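Topic: The picker in the practice aisle
Board: Shop Floor > Grocery & Retail

crispersdrawer
Apr 21, 2022
So our store group is getting the Dukholm picker for online orders. They've had one running in the practice room at Ditmont since September and I finally got sent over for a day. My new title is "order support," which pays 85 cents an hour more than "picker" and comes with a lanyard.

Fake vegetables, real basket. The corn was already in when I got a spot by the wall, and next it went for carrots.

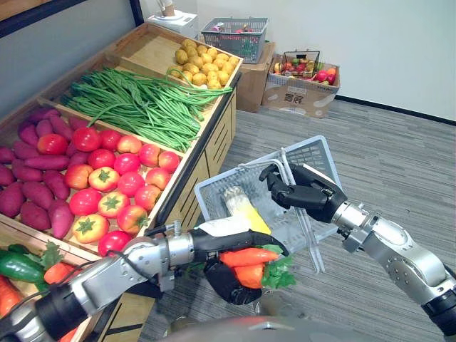

What nobody at head office had an answer for was who bags, who does substitutions, and who talks to the lady who wants her bananas "green but not GREEN green." I'm guessing the lanyard does.

nong_fan_4
They told us the same at the Prostitz store. Seven hundred online orders a week and the thing would "free us up for customers." I was with customers before. I was in the aisle, they'd ask me where the capers were.

S. Zervas
Disagree a little. I pick 2,000 items on a bad week and my knees would love for something else to do the low bins. If it takes the carrots it can have the carrots.

crispersdrawer
Sotiris, your knees have a union rep and mine don't.
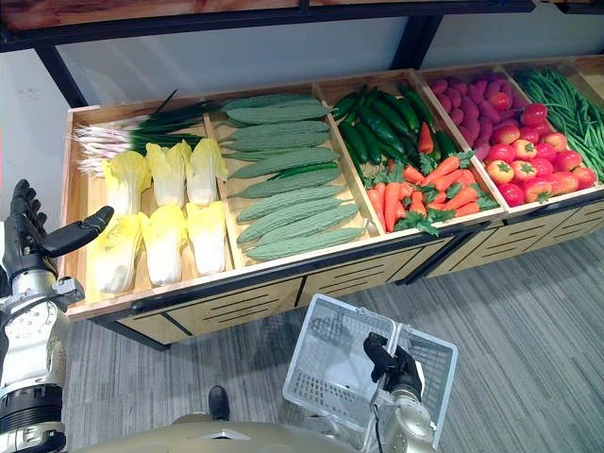
Practice aisle at Ditmont, cabbage end.

nong_fan_4
That is the tidiest stack of bitter melon I have ever seen in my life. Come look at ours on a Saturday after people have been through it. Can it pick then?

crispersdrawer
I asked. I was told it was "a great question" and somebody wrote it down.

backstock_betty
Unpopular opinion, but we got automated replenishment at my last job and hours went up, because somebody had to fix what it ordered. 709 jars of pickled beets. I was on beets until spring.

S. Zervas
So that's one permanent position in beets.

nong_fan_4
Hours went up for how long though? Ours are only promised through the trial. Get it in writing, lanyard or no lanyard.

crispersdrawer
Meeting's Monday. I'll ask about hours first and bananas second.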